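Oona Pelkonen
copper thread, typing fast, coffee first

1/ Copper up again overnight. Third session running. Everybody wants it to be China and I don't think it's China. It's the scrap side.

2/ Scrap discounts have been narrowing since November. Dealers sitting on material, waiting for a better number. Smelters short of feed so they go buy cathode. That's most of your rally right there imo

3/ Was on the phone with Gavin Nisbet at Hernach this morning. He says yards that used to ship every month are shipping when they feel like it. One load of 500 tons got pulled the afternoon before pickup. No explanation, just pulled.

4/ Demand side: boring but ok. Wire and cable orders steady, harness makers steady, board people a little better than steady. No panic buying anywhere I can find.
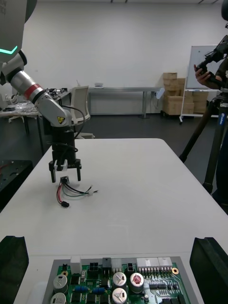

5/ Spreads. Cash over threes went to a 32 dollar premium at the close. Small, but it was a discount two weeks ago and the direction matters more to me than the size.

6/ Silviu Dobre disagrees, loudly. Thinks the spread is one big holder playing games and it all unwinds by month end. Could be. He was right in spring and I was very much not.

7/ Premiums next. Dindby quoting 200 over for prompt delivery, Suominen a bit under that but only if you can wait. Buyers I talk to are not waiting. tells you something about how thin inventories are at the plants

8/ Dollar: softer, helping a little. Rates: whatever. I've stopped trying to trade copper off every central bank speech, my blood pressure is much improved

9/ What would change my mind. Scrap discount opens back up, or Odulska restarts the second furnace early. Aino Vainio hears late in the quarter, I've heard later. If it's early I'm wrong and I'll say so here.

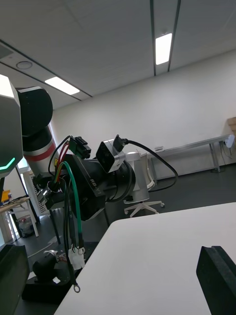 Arm with the RB-Y1 wrist module

10/ For the people asking in replys: no I don't have a price target. Long a small position, stop under last week's low, would add on a dip if the spread holds. Not advice etc

11/ Zinc thread later if I get time. Arvo Rantala has a better one up already, go read his. Back after the close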